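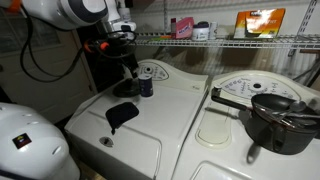
Lids as worktops: a small can, a folded-cornered black pad and a cooking pot on a pair of matching cream-white appliances.

The flat top of a washing machine is one of the most used surfaces in the home, and one of the least considered. It receives whatever is being carried through the room at the time. In small homes, where the laundry shares its space with the kitchen, a cooking pot may spend as much of the week there as it does on the stove.

The Tivska housing association has taken an interest in the matter. Its survey of tenants, carried out in July, asked what was standing on the laundry appliances when the form arrived. It received over 100 replies. Cookware, tins and folded cloths were mentioned often, and several respondents listed articles they had been looking for.

Doina Lazarević, who advises the association on household storage, does not regard the habit as a failing. "People put things down at waist height," she said. "If the only free surface at waist height is a lid, the lid will be used. Our task is to provide a better place within reach of it."

The difficulty is greatest with top-loading machines. A front-loader can be run with a tray on its top, although vibration may move it. A top-loader must be cleared before each wash, and its contents are usually transferred to the neighbouring appliance. When that appliance is wanted in turn, everything goes back again. Tenants described this exchange as the most tiresome part of wash day, ahead of the ironing.

There is also the question of the surface itself. Enamelled and painted lids are hard-wearing but they are not kitchen worktops. A pot taken directly from the hob can mark the finish, and the grit beneath a heavy base will scratch it. Small cans leave rings, particularly where the floor of the room is often damp and the metal begins to rust. A soft pad gives some protection, provided that it is lifted and dried from time to time. Controls along the back edge should be kept clear, as should any opening or recess in the lid.

Haris Georgiou, a joiner, has fitted shelves in eight of the association's flats. His usual arrangement is a single board on the wall, set high enough for a top-loading lid to open fully beneath it. He measures with the lid raised. "I have been called back to two jobs done by other people where the lid struck the shelf," he said. "The tenant had been loading the machine with one hand and holding the lid with the other."

Where a wall cannot be drilled, Mr Georgiou recommends a narrow trolley between the appliance and the door. It should be checked against the full swing of the door before purchase. A gap of 10 centimetres is too slight for most trolleys but will take a rack for pan lids and trays.

Ms Lazarević asks tenants to begin with a smaller step. Each article found on the lid is to be given a named place elsewhere, and cookware is to be dealt with first. Detergents and other products should be moved to a closed cupboard, away from food and out of the reach of children. One cloth or pad may stay.

The association will issue a leaflet on shelf heights to all tenants before the winter. Copies may be requested from the Tivska office.

Print this article | E-mail this article

Contact us | © Tivska Housing Association, 16 October 2023 | Back to top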